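Notebook, May, started late morning and finished after the building went quiet

OK, picking up from the grasp pose mess. I finally gave up on scoring the card policy by "did it end up near the target" and wrote a proper check on the hold itself: both fingers in contact, relative pose between card and gripper drifting less than 2 mm through the slow wrist roll. It's so much stricter than what we had! Half of what I'd been calling good grasps last month were really the block skating along one finger and getting lucky at the end.

The run today was the Orellana scene set, the one with the lamp and the phone on the table, policy checkpoint from Drodville (the old config, before anybody touched the gains). 1,000 episodes per condition, same start poses in both, only the finger friction handling changed.

Fixed friction: 49 drops
Friction resampled every episode during training: 12 drops

I was hoping for an improvement, but I didn't expect that much of one, so I reran the whole first condition after lunch thinking I'd loaded the wrong weights. I hadn't. Same number, as it should be with the seeds pinned, so that only tells me the pipeline is repeatable and says nothing about how far the result would move with different seeds. Need to do that before I get excited in front of people.

Things I noticed while scrubbing through episodes (way too many of them, my eyes are toast):

- The leftover drops bunch up at the start of the roll. The arm is moving slowly there, so I don't think it's inertia. My guess is the contact solver, and I'll try a smaller physics step.
- The close command still overshoots. You can see it in the force trace as a spike and then a long sag. Skelora's controller notes suggest a ramp, haven't tried it.
- Orientation estimates get worse when the card is seen close to edge-on. It doesn't hurt the grasp but it does hurt my drift metric, so a few of the 12 could be the check being fussy. Go through them by hand.
- Lighting seeds made no difference that I could find. Fine, dropping them from the sweep.

Oh, and the render queue on Livura stalled twice, so wall time for this batch is meaningless. Don't put it in the table.

Same setup, up close at the fingers and then with the arm over the table:

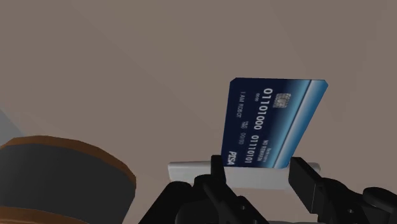
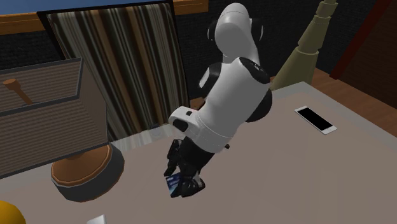
Yamila Godoy read the numbers over chat and isn't sold yet. She thinks resampled friction may just be teaching the policy to squeeze harder, and wants mean grip force reported next to the drop count for both conditions. If the force went up along with the success rate, she says, we should cap it and run the comparison again before writing a word of it up. The force logs are saved for both, so I can pull that first thing.

Group notebook | Contact: notebook maintainers | Back to top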